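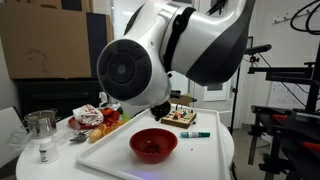
Bleeding the brakes between sessions, the quick way

Works on the Woverik club car and most sedans with a normal four-corner system. If yours has ABS that needs a scan tool, stop here and go find one.

You need: fresh fluid (sealed bottle, not the one from last July), a box wrench that fits the bleeders, clear hose, catch bottle, rags, water. And a second person for the pedal. Tùng Đặng does mine.

Let the calipers cool first. Car on stands, wheels off, reservoir cap off. Suck out the old dark stuff with a turkey baster and fill to the max line.

Start at the corner farthest from the master cylinder. Usualy right rear, then left rear, right front, left front. Check your manual, some are different.

Wrench on, hose on, other end under fluid in the bottle. Then:

Helper pushes the pedal, says "down".
You crack the bleeder a quarter turn.
Pedal sinks. Helper holds it there - no lifting!
Close the bleeder. Say "up".

Repeat till no bubbles. Top up the reservoir before you change corners. Let it run dry and you get to do teh whole thing over.
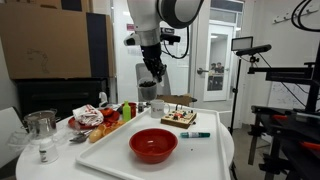
Page 2 - Track Day Basics, Culuvport Motor Club

Two-piston fronts with two bleeders: inner one first, then outer.

Snug the bleeders, don't lean on them. Renata Farías snapped one off at Onuoha and spent Tuesday drilling it out. Fluid on paint - rinse with water right away.

Cap on. Wheels on, lug nuts to spec, mine are 96 ft-lb. Engine running, stand on the pedal for a slow count. Should stay high and hard. If it creeps down, look for a leak. If it's spongy, still air in there, go around again.

Roll down the paddock and brake a few times before you join the line. First lap easy.

Old fluid goes in a marked jug, to the recycling place. Not the drain.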